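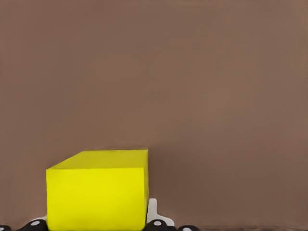

3. What the color-weight literature can and cannot support

The claim that dark things look heavy and bright things look light is repeated in design handbooks as if it had been settled long ago. We are less sure. Much of the support comes from studies in which people looked at a colored shape and moved a slider, and a slider will always give an answer. A person who has no feeling at all about the weight of a patch of color still has to leave the handle somewhere. Asking the question plants the idea that there is something to judge.

Our first worry concerns what is being rated. In everyday English, "heavy" is used of a color, a meal, a piece of news and a suitcase. A rater who calls navy blue heavier than yellow may be saying something about the word and very little about mass. Cantero's pilot interviews for the present project bear this out to a point. Several people, asked to explain a high rating, talked about mood. One said a brown was heavy "like a Sunday." We do not know how to convert that into grams, and we doubt that earlier authors did either, though they plotted the two on the same axis.

The second worry is lightness. Yellow is rarely shown at the same lightness as the blues and browns it is compared with, partly for the good reason that a dark yellow stops looking yellow. The result is that hue and lightness travel together through most of this work. When a paper reports that yellow objects are judged light in weight, a reader cannot tell which of the two did the job. Statistical correction after the fact helps only if the stimuli overlap enough to be compared, and in the sets we were able to inspect they often do not.

Then there is the matter of the picture itself. Rendered scenes such as the one in Figure 1 offer very little to judge by: a bright yellow rectangular block on a smooth brown surface, with no markings or text. That plainness is usually presented as a strength. It may be, but it also leaves the rater to supply the material. Foam, painted wood and cast metal could all be imagined, and each would be a sensible guess. If color changes which material comes to mind, then the supposed effect of color on weight is an effect of color on guessing, and it should vanish as soon as the material is named. Few studies have named it.

We tried. Of the 3000 people invited through the Droltero panel, 1522 finished the task, a completion rate that should make anyone cautious, ourselves included. Raters judged items on a scale from 1 to 10, first with no material given and then with one stated. The spread between colors shrank sharply in the second block. It did not reach zero, and Baumgartner and Lanz disagree about what is left over. Baumgartner reads the remainder as a small but real perceptual effect. Lanz points out that the order of blocks was fixed – every rater had already committed to an answer by the time the material was named – and that people like to agree with themselves. We find the second reading more likely and have no data that would rule out the first.

A field test in July was meant to help. At the Stiltville site, visitors lifted parcels wrapped in different colors of paper and said which felt heavier. The outcome went in the expected direction and we give it almost no weight. The staff handing over the parcels knew the hypothesis. The wrapping differed in sheen as well as color, and some visitors had plainly heard the answers given by the person ahead of them. Had the outcome gone the other way, we suspect we would have found these faults sooner.

None of this shows that the effect is absent. It shows that the usual method would produce something like it whether or not it existed. The practical advice built on the finding, such as choosing pale packaging to make a product seem easy to carry, therefore rests on less than its authors suggest. Section 4 sets out a design with matched lightness and the order of blocks varied across raters.

Figure 1. Rendered yellow block on a plain brown surface.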